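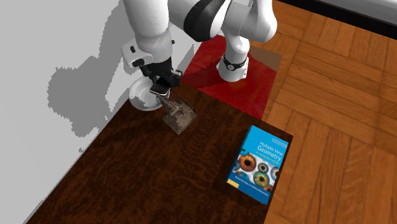

Chapter 6
Grasp Planning on a Cluttered Tabletop

6.1 A Morning at Medrano

The methods in this chapter were developed for a task that is easy to state: pick up a named object from a table holding several others, and set it down somewhere else without disturbing the rest. Chapter 5 treated the single object on a clear surface. Most of the assumptions made there fail once a second object is placed within a hand's width of the first.

We begin with an account of a demonstration given in September at the Medrano laboratory, where a group led by Noemí Solís works on grasp planning in simulation. Two of the authors' students, Nayeli Cortés and Faizal Wattimena, attended and kept notes. The session is used as a running case through Section 6.5, and the exercises at the end of the chapter refer back to it.

The demonstration ran on Jarkideck, the group's planning software, with a simulated arm and a parallel-jaw gripper. The visitors sat at a row of desks with one large display at the front. Solís opened with the statement of the problem and the list of quantities the planner receives as input: the pose of each object, a surface mesh for each object, the joint limits of the arm, and a friction coefficient for each pair of contacting materials. The planner receives no color information. It does not know what any object is for.

The tabletop held a smartphone, a white bowl, a glass statuette on a stepped pedestal, a red mat and a copy of the textbook Multiple View Geometry. The gripper held the phone between its two fingers, at an angle, just above the statuette. The bowl stood next to the statuette, near the back-left corner of the table and slightly over the edge.

Three features of this arrangement recur in the chapter.

The first is clearance. The distance between the lower edge of the phone and the top of the statuette is small compared with the length of the phone. A path that is free of collision for the gripper alone may not be free of collision for the gripper and its load. Section 6.2 gives the usual remedy, in which the mesh of the held object is attached to the last link and the combined body is checked against the scene.

The second is support. An object that overhangs its supporting surface, as the bowl does, is stable as long as the vertical line through its center of mass passes inside the support region. A light contact near the unsupported side can move that line or tip the object outright. Section 6.3 derives the condition for a rigid body of revolution and gives a bound on the allowable contact force.

The third is transparency. It has no effect on a planner that is given exact meshes, and a large effect on one that must estimate them from a depth sensor. Wattimena raised the point during the session. Solís replied that the run under discussion used exact poses, and that sensed poses were the subject of a separate study. We follow the same division. Sections 6.2 through 6.4 assume known geometry, and Section 6.5 removes the assumption.

After the first discussion the visitors were shown the planner's log. For the phone it had generated 1404 candidate grasps by sampling pairs of opposed points on the mesh. A test on jaw opening and friction left 400. A collision check on the gripper, with the other objects in place, left 89. The reader should note the order of the tests. The friction test uses only the geometry of the object and can be computed once and stored. The collision check depends on the whole scene and must be repeated whenever anything on the table moves. Running the cheap test first is standard practice, and Exercise 6.4 asks for the cost of reversing the order.

The remaining candidates were ranked by a weighted sum of 2 terms, the grasp quality measure of Section 5.4 and the distance of the arm from its joint limits. Cortés asked how the weights had been chosen. They had been set by hand. Rigoberto Rosales, who maintains the ranking code, said that small changes in the weights altered the order of the leading candidates but seldom brought a poor one to the top. Section 6.4 examines this claim and describes a scene for which it is false.

6.1.1 Notation

We write O for the set of objects on the table and h for the held object, so that h is removed from O once the grasp is closed. The pose of object i is a rigid transform T(i), given with respect to the table frame. The table frame has its origin at one corner of the tabletop and its z axis pointing up.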